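Teaching the vacuum job by hand, part 2: wand and hose
Posted 14/01/2025

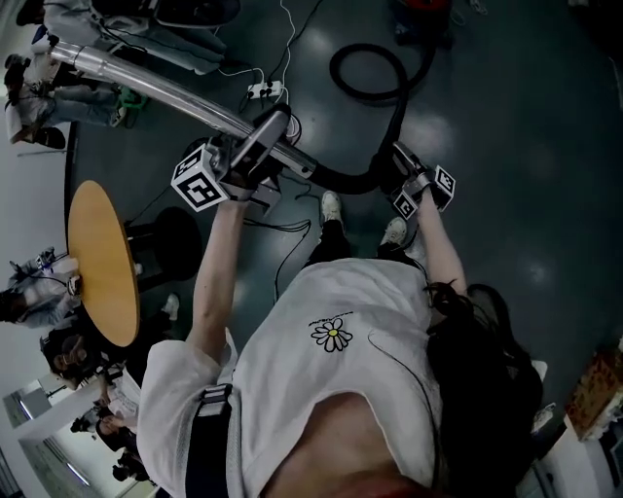
Left gripper on the wand, right gripper on the hose.

Okay, so you've got your harness on and you're itching to start! Slow down a sec. The vacuum is the fussiest task we do at Prelutdale, mostly thanks to that hose, which has a mind of its own.

Clamp the metal wand first, then reach for the hose with your other hand. Keep the marker cubes facing out where the head camera can find them. If your sleeve flops over a cube, stop and redo the take (I've binned over 60 that way, sigh).

Now push and pull the wand in slow strokes, and let the hose follow. Ashwin likes long sweeps, I like short ones, and the Dullia software copes with both. Pause for 5 seconds at the start and end of every take so it's easy to trim.

Aim for 200 good takes before you train anything. Swap the floor and the lighting now and then too – shiny floors gave our first model a terrible time!

Xiaoyan's notes on naming your files are in part 3. Check your cable isn't caught on the wand before you hit record.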